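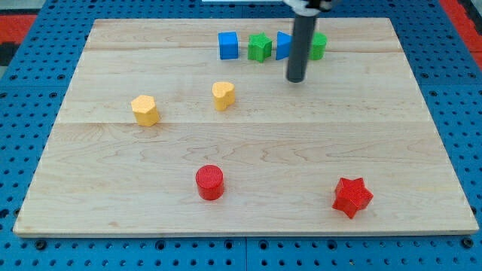
When our team of four started planning the purchase for our block pushing station, we thought the robot arm would be the only hard decision, and everything else would be small change we could sort out over lunch. We had 3,000 dollars from the department for the whole thing, and by the end of the first week in July we had learned that the small change adds up faster than anyone wants to believe! The arm itself took the largest share, of course, but the work area needed a budget line of its own: the pale wooden board, the blue pegboard it rests on, and the colored blocks, with their stars, the yellow heart and the rest. The plain black rod that does the pushing was one of the cheapest parts on our list, and I was very fond of it for that.

We asked for quotes from three suppliers, Brirneo, Stura and Cusi, and I want to thank all of them for being so patient with a group of students who kept changing their minds. Stura had the lowest price on the arm but charged 200 dollars for shipping, so we ended up going with Brirneo, who included the mounting hardware (we had completely forgotten to ask about mounting hardware).

Arnulfo Lozano, our advisor, made us set aside 800 dollars before we ordered a single thing. I will admit we grumbled -- it felt like a lot of money to leave sitting there -- and then the power supply turned out to need replacing, and a second set of cables after that, and we stopped grumbling.

For next year's group, we suggest putting 100 dollars toward spare filament and wood screws, and asking Fokness about a student discount on the controller software early in the spring, as their office took a good while to answer us. Our full parts list, with the prices we paid, is in the appendix, and the spare board is on the bottom shelf of the lab cabinet.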